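Ashraful Mridha
Build thread: two-arm shelf picker, shared workshop, bay 3

Picking this thread up again. The arms are bolted to the stand and both black hands are on. I named the project Cunder because the folder needed a name.

Last month I was driving one hand at a time. Now both run off the same Brukden controller, 20 updates a second. Slow, but it holds steady.

The job is simple to say. Left hand holds a basket, right hand moves apples between the basket and the shelf cubbies.

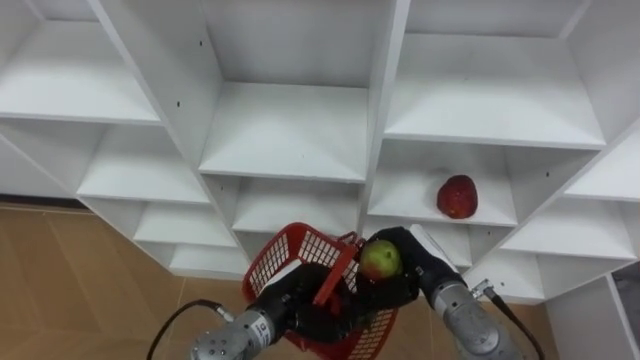
Last edited 6/10/26

Left hand has the red basket by the handle and rim. Right hand has the green-and-red apple just over the basket. There's a red one on the shelf too.

Cable routing still needs work. Each wrist has a black cable coming off it, and the left one loops out wide. I want both clipped back along the forearm before I raise the speed.

White shelves are hard on the depth camera. The boards have almost no texture, so the back wall of a cubby comes through noisy. Turning off one overhead light helped more than any setting I tried.

Grip force is at 17 on the Rellow driver scale. The scale goes to 600, so there's plenty left, but I don't want bruised fruit.

Someone asked about the basket. Mesh sides, red plastic, nothing special. The handle is thin enough for the fingers to close around.

Next up: cable clips, then the lower cubbies. Config files go up once I've cleaned out the old paths.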